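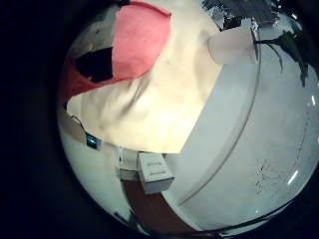 Slide 1. Pink cloth, cream sheet, plant pot.

Leave the slide up while people sit down. Don't start until the door is shut.

Hello. My talk is listed in your program as "The Prep Sheet: Does It Earn Its Place?" and I should say early on that my answer is mostly no. Ona Laur asked me for twenty minutes on covering surfaces before small jobs at home, and I think she expected me to be in favor. I was, for years. I taught it.

Look at the sheet for a moment. Cream-yellow, one straight edge, one sharp corner, and a crease or a shadow running across the middle. A plant pot at the edge of it, a cloth in pink and red. I'd guess most of you have had a table like this in the last month. Something goes down flat, the things you want go on top of it or near it, and you feel you've begun.

(Pause. Ask: who puts something down before they start a job? Hands.)

My complaint is with that feeling. You've begun nothing. You have added one more thing to put away.

Slide 2. Text only: WHAT THE SHEET IS SUPPOSED TO DO

The usual claims. It catches the mess. It protects what's under it. It gives you a clear area to work in. All three turn up in the Wurnau home care booklet, which a lot of us learned from, and all three are repeated in the Dremley course without anybody asking whether they hold up.

Catches the mess: yes, if the mess falls in the middle. Potting soil doesn't. It goes where your elbow goes. When I repot anything bigger than a mug, the soil is on the floor and on my sleeve, and the sheet is fairly clean.

Protects what's under it: depends what you think is under threat. Dry soil won't hurt a kitchen table. Water might, and a thin sheet with a fold in it will carry water along the fold and let it out at the end. I've lost a tabletop finish that way. Tell the story about the oak table if there's time. Keep it short. Don't name the sister-in-law.

A clear area: this is the one I believe least. See next slide.

Slide 3. Text only: THE PILE

Back in November I asked people in our Orka evening group to keep a note each time they set up a sheet for a small job. What was the job, what ended up on the sheet, and what was still there at bedtime. We got 299 notes. Tumaini Lukumay typed them all up and deserves your thanks, and he would like it known that he still uses a sheet.

I make no great claim for these. People who keep notes for a tidying group are not ordinary people. Some of them clearly wrote the note the next morning. One person recorded the same fern three times.

What I will say is that cloths come up over and over. A cloth gets brought along to wipe with, gets put down, and then it lives there. Go back to slide 1 if the clicker behaves. A cloth and a pot is close to the standard pairing in the notes. I can't tell you from a picture what that cloth was for, and I'd be suspicious of anybody who could. Could be a rag, could be mending. That's my trouble with the whole setup. Once the sheet is down, anything can be on it and look as if it belongs.

(If somebody says "but it's a nice color," agree and move on.)

Slide 4. Text only: THE POT

A few words for the plant people. Nelli Kinnunen is in the room and will correct me.

Laying a pot on its side to get the plant out is sound advice. You need something to lay it on, I accept that. What I don't accept is that the something has to be a special purchase. Lim sells a repotting mat with corners that snap up into a tray. I own 2 of them. The snaps are good. The mat is too small for any pot I would need a mat for, and for the small pots I use the sink.

Try this at home: do one repotting in the sink or outside on the step, and one on a sheet, and time the cleanup only. Mine was 9 minutes with the sheet. The step took one sweep of a broom and I didn't bother timing it, so Nelli will tell you it doesn't count. She's right. Do it properly and write to me.

Slide 5. Text only: THE CREASE

Small point, skip if running late.

Sheets that are stored folded keep their creases. Soil sits in a crease. You lift the sheet to carry it to the bin, the crease opens, and there goes your soil. If you must keep a sheet, roll it. Ah-rin Byun rolls hers around a mailing tube and keeps it behind the broom. I've seen the tube. It seems to work, though she also has a bigger closet than I do.

Slide 6. Text only: WHEN I STILL USE ONE

Paint. Shoe polish. Anything with glue. Carpet underneath and no way to move the job elsewhere.

For those I want an old bed sheet under a piece of card, and I want it gone the minute the lid is back on the can. The lid goes on, the sheet goes out. Say that twice.

I don't use one for folding clothes, sorting mail, wiping leaves, or mending. I know Deok-su Yeon disagrees about mending because of lost pins. He has a pale sheet for that, so he can see the pins. I tried it for a month and lost the same number of pins. He'll have his turn at the end.

Slide 7. Text only: QUESTIONS

Likely ones:

What about newspaper? Fine. Goes in the bin with the soil in it. Ink on a pale tabletop is a real problem, so check first.

What about cats? No opinion. The cat will sit on it.

Isn't this a lot of fuss over a sheet? Yes. The shared storage list for our building has 1386 items on it, and a shocking number are things for putting under other things. Read out four or five if the mood is right. The printout is in the blue folder.

Deok-su gets five minutes. Hand him the clicker and sit down. Leave slide 1 up for him, he asked for it.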